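Maite Tejada
Thread, November
Print this | E-mail this

1/ I've been collecting examples for the Plodadis project since the summer and a few people asked what the days look like. Short thread. It's mostly a lot of the same thing.

2/ The task set we're on now is letters and a plate. The arm gets a sentence like "put the W on the plate" and has to do it. I drive the arm by hand, the computer records the camera and the joint positions, and the recording becomes one example.

3/ A good run takes me 15 seconds. A bad one takes longer and I usually know it's bad before I've finished. I mark it bad and keep going. We don't delete the bad ones. Catacutan, our labeling tool, has a box for it.

4/ Between runs I move things. This is the part I got wrong for my first month. I was putting the letters back in nearly the same spots every time, and the model learned the spots. It would reach for the place where the letter used to be and close on nothing.

5/ So now there's a rule on the wall: new layout every run. Turn the letters, bunch them up, let two of them touch. Move the plate too. It feels like wasted time and it is most of the job.

6/ Foam is a decent material to start with. It squeezes, so a sloppy grip still holds. It's also light, and if you brush a letter with a finger on the way down it slides off and you have to decide whether to chase it. I chase it. Those recoveries are worth having in the set.

7/ Closed letters and open letters are different jobs, by the way. With an O you can pinch the ring on one side or grab the whole thing across. With a U or a V most people go for one leg. I try to mix it up, but my hands have habits and you can see them in the data.

8/ We had a second operator for 2 weeks, on loan from the Stolley side of the building. Her runs were slower than mine and the model got better once they were in. She came in from higher up and lined up before going down. I come in at a slant.

9/ Instructions get written after the run, not before – at least on this set. I watch the clip and type what happened. "Pick up the pink letter and place it on the plate." Then a second wording, then a third if I can think of one that a person would really say. 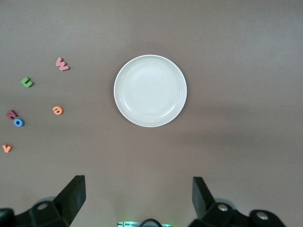

10/ The wording matters more than I expected. If every line says "pick up," the model is lost when someone says "grab" or "get me." We keep a list of verbs and I try to work down it. "Fetch" is on there. I have never said fetch to anyone.

11/ My target is 20 good runs before I get up and stretch. Some mornings that goes fast. After lunch it doesn't, and if I'm getting sloppy I switch to labeling until 3:00 or so.

12/ Next up is the Hutari set, which is cups and lids. Lids are going to be slow. If you do this kind of work and have a trick for thin flat things on a flat table, I'd like to hear it.

Print this | E-mail this

Comments (4)

gearbox_dan
For lids, push it to the table edge and grip the part hanging over. Takes longer but it works with most grippers.

oonamarie
Do you label the bad runs with what went wrong or only that they're bad?

Maite Tejada
@oonamarie Only bad, for now. I'd like a short reason field but that's 7 more clicks a minute and I'm the one clicking.

lowtorque
Same story with the fixed spots here. We had to throw out a full week.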